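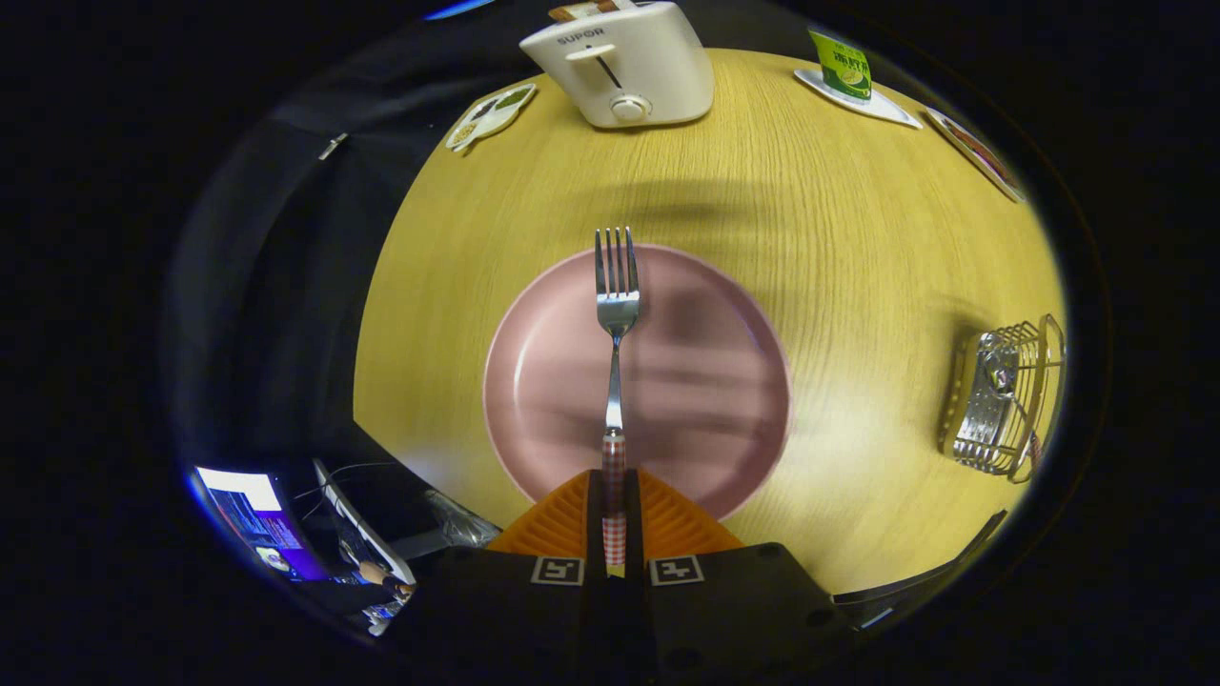

Garfo sobre o prato cor-de-rosa, mesa redonda.

Fórum Património Religioso › Arquitetura › Capela de Skullthorpe: datação da nave

s_hermans
Estou a rever a ficha da capela de Skullthorpe e não consigo conciliar as fontes. O inventário de Birkett dá a nave como anterior à torre; o guia da Lorraine Tapley diz o contrário. Alguém mediu a junta entre os dois corpos?

kwhiteley
Medi em junho. A alvenaria da torre encosta à da nave sem travamento — logo, a torre é posterior. A parede norte da nave tem 12 fiadas regulares até ao peitoril das janelas, todas do mesmo calcário.

Glenys_L
Discordo. A falta de travamento só prova duas campanhas. Se a nave foi refeita depois do incêndio, a junta seria igual. Ver Tapley, p. 307, nota 21.

kwhiteley
Li a nota. Ela cita um pagamento ao pedreiro e não diz que parte da obra foi paga. Podia ser o telhado.

pentwistle
O pagamento vem transcrito no livro de contas da paróquia, fólio 21 verso. Lá está "parede e arco". O arco só pode ser o triunfal, a torre não tem nenhum.

Glenys_L
Tem, entaipado, do lado poente. Vê-se pelo interior, atrás do órgão.

s_hermans
Então "parede e arco" serve para as duas hipóteses. Há análise das argamassas?

kwhiteley
Houve orçamento, cerca de 3000 libras, e não avançou. As amostras da nave ficaram guardadas em Stiltwood, sem relatório.

pentwistle
Vou pedir o fólio digitalizado. Até lá, punha na ficha "nave e torre de campanhas distintas, ordem por determinar".

Glenys_L
Aceito essa redação, com a referência à nota.

kwhiteley
Eu não. Mantinha a torre como posterior, com ponto de interrogação.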